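Notes from the Hulport student automation project

December 29, 2023

The autumn term has closed, and it seems appropriate to record where the student automation project at Hulport now stands. The group chose laboratory handling as its subject this year, with the Teltau competition in February as its goal. Entrants must programme an arm to carry out a short sequence of bench tasks without human correction. There are 12 tasks in all, and the rules run to 53 pages, most of which I have now read twice.

My own duties as supervisor are modest. I book the room, sign the risk assessments and approve purchases. The students write the code and keep the log, which reached 299 entries before the holiday. A good many of them concern the pouring task, in which a tube must be brought over a funnel and emptied into a flask.

The difficulty lies in alignment. Tube, funnel stem and flask neck have to share one vertical line, and a small error at the wrist becomes a large one at the rim. The flask rests in a cork ring on black cloth. The group from Wulline, whom we met at the Cocco open day, advised us to teach the approach from directly overhead and to leave the tilt until last. We have adopted that order of work.

Sessions resume in the new year. Former members who wish to observe should write to me beforehand, as space in the room is limited. 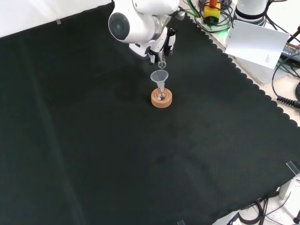
Wulline team replied that the tilt had cost them most of a term as well, and asked whether we intended to slow the wrist for the final few degrees or to keep one speed throughout.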